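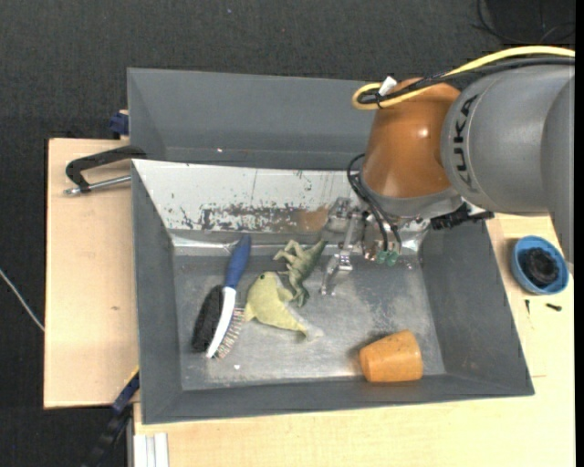 Spent most of April getting our bin picking cell back into shape. Posting the notes in one thread so I can find them again. Long and mostly about cables and clamps.

Background: one KUKA arm, one bin to pick from, mixed household stuff and toys as parts. Jobs come in from Tollon, who send us boxes of odd items and want to know what we can pick and what we can't. The cell had gone a long time without proper care.

First job was the cable bundle. The yellow cable needs a loop at the wrist so the last axis can turn both ways without pulling. Someone had tied it down short. I cut the ties, sent the last axis to both ends of its travel at slow speed, and set the loop from there.

If you do this yourself: set the loop with the arm in its worst pose. I used to set it at home position and then wonder why the connector kept backing out.

The black cable follows the yellow one and gets tied to it at the loop. One tie, snug, tail left long enough to grab. Two ties close together made a stiff spot and that's where the last jacket cracked.

Air hoses next. They're thin and they have to bow out past the wrist on the way down to the gripper. I had them tight at first because it looked neater. One kinked on the second day and the gripper closed so slowly it missed everything. Longer now, and no trouble since.

The push-in fittings at the gripper end get a soapy water check. One was leaking. Took the hose out, trimmed the end square, pushed it back in until it stopped. Most leaks I find on this cell are a badly cut hose end.

Gripper itself: wiped down, joints checked by hand with the air off. The fingers should swing freely and stop in the same place every time. One was catching. Pin was dirty. Cleaned it, one drop of light oil, wiped off the extra.

Now the bin. It's clamped to the bench, which sounds crude, and I've been told so. But the bin has to come out for cleaning and it has to go back in the same spot. Clamps plus a pencil mark on the wood do that fine.

What I do after every bin change: tighten the clamps by hand, push hard on the bin from each side, tighten again. If it moves at all when pushed, it'll move when a finger touches the wall.

The sloped side takes a beating. The coating is scratched up and peeling along the bottom of the slope. Fingers come down there whenever a part is leaning on it and the height is a bit off.

I asked Mevetti about a new panel and they have one, but I'm leaving the old one in for now. New coating would get scratched just the same until the approach path is fixed. Path first, panel after.

Path fix was simple. For anything lying against the slope, the arm now comes in tilted instead of straight down. Also raised the lowest allowed finger height by a hair. I lose a few flat parts that way and I can live with it.

The metal floor is a separate problem. It's shiny in places and dull in others, and the vision gets false edges on the shiny parts. Moved the light off to the side and that took care of most of them. Evangelista suggested a matte sheet on the floor. Haven't tried it.

Test parts: long brush with a blue handle, a plush sea animal, a green dinosaur, an orange cup sort of thing. I like this set. It gives me something long, something soft, something with legs and something tapered.

Brush is the hard one. Bristles on one side, stiffer bristles on the other, so the grip has to land on the handle. I wrote a rule that favors the handle end. Works when the handle is clear, gets confused when it's up against the slope.

Soft toys are easy to grab and hard to let go of neatly. The fabric hangs on to the fingers. I added a short pause after the open command before the arm lifts away.

The numbers, for those who asked. Full run on 08/04/2023 after all of the above: 2000 pick attempts, 41 misses. The cycle counter stood at 3233 when I shut down.

Of the misses, most were the brush. A few were the cup when it had rolled up against a wall with the wide end facing the wrong way.

Checks from now on, every 60 hours of running: cable loop, tie, hoses, fittings, clamps, finger pins. I taped the list to the Brukik cabinet next to the e-stop so it gets read.

Spare hoses and fittings are ordered. Next thing on my list is the orange cup. I want to try picking it by the rim and see if the fingers can get in there without scraping the wall.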